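Hastetell: braço duplo de bancada, ambiente simulado e dados

README do repositório

O Hastetell é um projeto de dois braços robóticos montados numa base comum, construído nas horas vagas na oficina partilhada Carroll. Este repositório reúne o modelo do robô, os ambientes de simulação, os scripts de gravação e o conjunto de episódios que usamos para afinar o controlador antes de passar qualquer coisa para as peças verdadeiras. A parte mecânica (desenhos, lista de parafusos, suportes dos motores) está num repositório separado, Hastetell-mec.

Estado atual

A base e o braço esquerdo estão montados e ligados. O braço direito espera por dois redutores. Enquanto não chegam, todo o trabalho com os dois braços é feito em simulação, e os episódios aqui publicados são todos simulados. Não há nenhum dado gravado na oficina nesta versão.

O que está incluído

modelo/ contém a descrição cinemática e as malhas do robô.
salas/ contém os ambientes. O usado nesta versão chama-se Kindia.
episodios/ contém as gravações, um diretório por episódio.
scripts/ contém a gravação, a reprodução e a conversão de formatos.
notas/ contém os registos de calibração e os problemas conhecidos.
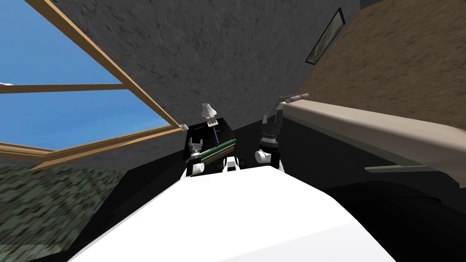
O ambiente Kindia foi feito para tarefas de pegar e pousar objetos pequenos numa divisão mobilada, com mais coisas à volta do que uma mesa de teste costuma ter. As texturas são de baixa resolução por opção, para que o simulador corra num portátil sem placa gráfica dedicada. No tapete verde isso nota-se bem, com o padrão em blocos, mas não afeta os contactos. O que afeta é a forma das peças compridas e finas: com a pinça esquerda fechada sobre o objeto verde, comprido e plano, qualquer erro no ponto de preensão aparece aumentado na ponta. Quem quiser testar um controlador novo deve começar por esse tipo de objeto, com a velocidade das juntas limitada no ficheiro de configuração.

Episódios

A versão atual tem 222 episódios. Cada um guarda as posições e velocidades das juntas, a abertura das pinças, as imagens das câmaras e uma etiqueta de tarefa escrita à mão. O limite é de 2000 passos por episódio; quando a tarefa não acaba dentro desse limite, a gravação é fechada e marcada como incompleta. Retirámos 28 episódios em agosto, por terem os relógios das câmaras dessincronizados. Os números desses episódios não foram reaproveitados, pelo que há saltos na numeração.

A teleoperação foi feita com o Paltel, o comando de duas alavancas que construímos para este projeto. O esquema elétrico está em notas/paltel. A leitura das alavancas tem uma zona morta ao centro, e movimentos muito curtos podem não ficar registados.

Câmaras de pulso

As vistas de pulso são gravadas a partir da palma da pinça, viradas para os dedos. A orientação da imagem acompanha a rotação do pulso e não é corrigida na gravação. Quem precisar de uma vista com o horizonte estável tem de aplicar a transformação guardada em cada passo. 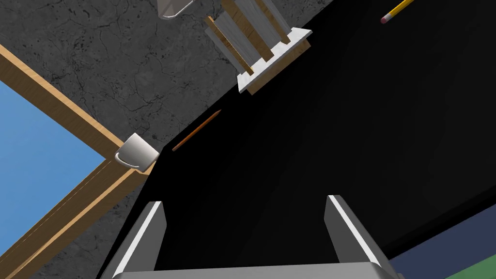 Vista de pulso no ambiente Kindia: pinça aberta sobre a superfície preta, com a caneca branca e os lápis.

Instalação

É preciso Python 3 e o simulador indicado em requisitos.txt. Depois de instalar as dependências, correr scripts/verificar para confirmar que as malhas foram encontradas. O servidor de visualização usa a porta 2154, que pode ser mudada na configuração. Para reproduzir um episódio, passar o número do diretório a scripts/reproduzir.

Problemas conhecidos

O atrito entre os dedos e os objetos está alto demais. Uma preensão que aguenta no simulador pode escorregar com as peças reais.
Objetos finos pousados em superfícies escuras têm pouco contraste nas vistas de pulso. A segmentação automática falha com frequência nesses casos.
A reprodução em velocidade acelerada pode produzir contactos diferentes dos gravados.

Utilização e limites

Os dados servem para experimentar controladores e para treinar modelos pequenos. Não foram pensados para comparar robôs diferentes, e as etiquetas de tarefa não seguem nenhum vocabulário fixo.

Contacto

O repositório é mantido por Pádraig Ó Ceallaigh. Erros nos episódios devem ser comunicados na página de problemas, com o número do episódio e o passo em que ocorrem. Alterações ao modelo do robô devem vir acompanhadas do resultado de scripts/verificar.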